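Hand-Guided Teaching Station: Walk-Through Checklist, With Comments
Site: Ornitz room. Date of check: 2022-08-11. Checked against the Kullau list, home-setting version.

I like to go through this list slowly and with my sleeves rolled up, so forgive the long notes. If a line has no comment next to it, I had nothing to add.

1. Both grippers open and close freely by hand. OK
Squeeze each one 10 times before the first demonstration. You're feeling for grit as much as anything. I found a little dust on the black arms and would like it wiped off, please, though nothing was sticking.

2. Pivot pins seated, none standing proud. OK

3. Finger pads clean and firmly attached. OK
Run a thumb down the ribbed pad as well as the narrow one!

4. Trash bin beside the work surface, within easy reach. OK
The task being taught is clearing up snack leftovers (cups, wrappers and so on), so the bin is part of the setup and gets checked like everything else.

5. Light pieces picked up by a tab or rim, with no crushing. OK, see comments
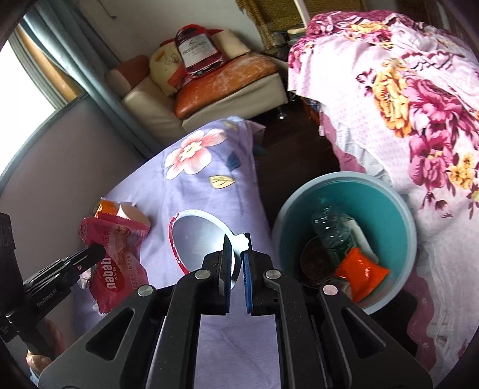
Jeltinska wrote back on item 5 that a gentle grip is fine, but a slow one matters more, as the robot will copy whatever hurry we put into it. I agree, and I've added "slow close" to the Kullau list for December.

6. Stiff or rough items held upright and steady before lifting. OK
Fingers go one inside and one outside, and then you wait for a count of 3. I know it feels silly to stand there counting, but it does give the recording a clean grasp to learn from.

7. Cables lie along the arms and stay clear of the fingers. OK

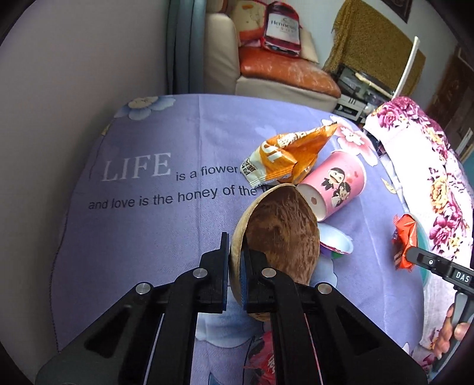 Tug each cable lightly with the fingers fully open, then again fully closed. If it goes tight either way, stop and re-route it before anyone carries on.

8. Two people working: hands on the handles, away from the moving joints. OK
Do say out loud who is reaching next.

9. Floor clear where people stand. REPEAT CHECK
Look again after every break, and push any bags well back.

10. Wrists rested. OPEN
I'd still like a proper break written into the Ornitz schedule. Next check will cover this one first.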